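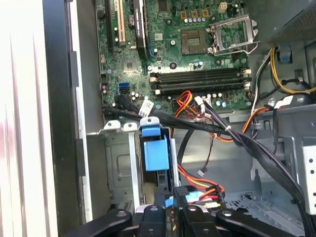
Chapter 12
Holidays That Moved: How Countries Choose a Birthday

A person gets one birthday and is stuck with it. A country gets to choose, and the choosing can take longer than the war did.

Consider the problem from the point of view of a new government. The revolt began on one date, in one town, usually ahead of schedule. A declaration was signed on another. The fighting stopped on a third, and the old empire got around to admitting it some years later, in a treaty full of fishing rights. Each of these days has its supporters. Each supporter has a statue in mind.

The United States settled on July 4, the date printed on its Declaration of Independence, although Congress had voted for independence on July 2. John Adams wrote to his wife that the second of July would be celebrated by later generations with parades, games, bells and bonfires. He was right about everything except the day. Brazil celebrates September 7, when a Portuguese prince declared the colony free of Portugal and then stayed on as its emperor – a tidy arrangement, at least for the prince. Finland marks December 6, the day in 1917 when its parliament adopted a declaration of independence, and a time of year when outdoor celebration calls for a certain firmness of character.

In this chapter we look at what happens after the date is picked. A national day has to be taught to people who were not there, and eventually to people whose grandparents were not there. This is done with school plays, coins, speeches, public cooking and a great deal of bunting. Some of it works. The speeches are generally the first thing to be forgotten, and the food is generally the last.

We will also look at days that failed. A holiday can be dropped when a government falls, renamed when its hero becomes embarrassing, or shifted to better weather. France in the 1790s went further and replaced the whole calendar, with a ten-day week that gave workers fewer days of rest. It lasted a little over 12 years, and few workers are known to have wept.

Before You Read

Think of a public holiday you know well. Write down what it is for, then what people do on it. If the two lists have nothing in common, keep them. You will need them in Section 3.

Key Terms

Founding date: the day a state officially treats as its beginning, whatever else was going on that week.

Civic ritual: an action repeated in public to show membership in a community, such as raising a flag or standing through an anthem in the rain.

Commemoration: the organized remembering of an event. It always involves some organized forgetting as well.

Section 1. The First Anniversary

The first anniversary of independence is an awkward affair. The treasury is empty, the anthem is unfinished, and half of the guests of honor are no longer speaking to each other. Even so, a great deal is decided in that first year. Where the crowd gathers, who stands on the balcony and what gets shouted from it can become fixed habits within a generation, and later citizens will defend them as ancient.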